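Ticket 910: Subtitles drifting on Utanar screener, reel 3 onwards
Opened by: Carmela Negri
Assigned to: Kwan-ho Shek
Status: Resolved

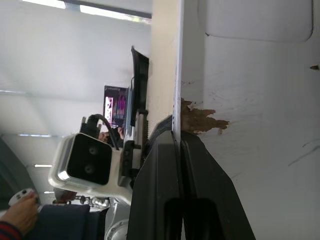
Gripper and white board

Carmela Negri
Hi team! First off, I love this movie and I can't wait for the Lisham crowd to see it. The trouble is the subtitles. They're perfect through the first two reels, then they start sliding late in reel 3, and by the big dinner argument people are answering lines that haven't come up on screen yet. Player is the Tandell in the small theatre. I restarted it and reloaded the file, same result both times.

Kwan-ho Shek
Great catch, and thanks for giving the reel! Can you tell me how late the text is at the start of the dinner, and again at the end?

Carmela Negri
Sat through it again (no hardship, that argument is fantastic). Around 1000 milliseconds late at the first line, and clearly worse by the time the plates get cleared.

Kwan-ho Shek
So it grows, which makes me think frame rate. I opened the subtitle file and reels 1 and 2 are timed at 24. Everything from line 129 of the reel 3 list is timed at 23.976. Looks like two versions got joined together. Asking Bonifacio, who did the translation.

Bonifacio Llorente
Oh no, that's me! I retimed the back half after the new cut came in from Dumlao and must have exported with the old setting. New file is in the shared folder — same name with v2 on the end. I also fixed a typo in the wedding toast while I was in there, so please have a look at that too.

Kwan-ho Shek
Loaded v2 and cleared the old one off the Tandell. If you skip the clearing step it keeps picking up the first file it finds, so please don't leave both on there.

Carmela Negri
Watched reel 3 right to the credits and it's spot on! Even the overlapping bits in the kitchen land where they should. The toast reads beautifully now, and the colour of the text is easier on the eyes as well. Happy to close.

Kwan-ho Shek
Closing. Li-hua still needs v2 for the backup drive, so I've sent her the folder link.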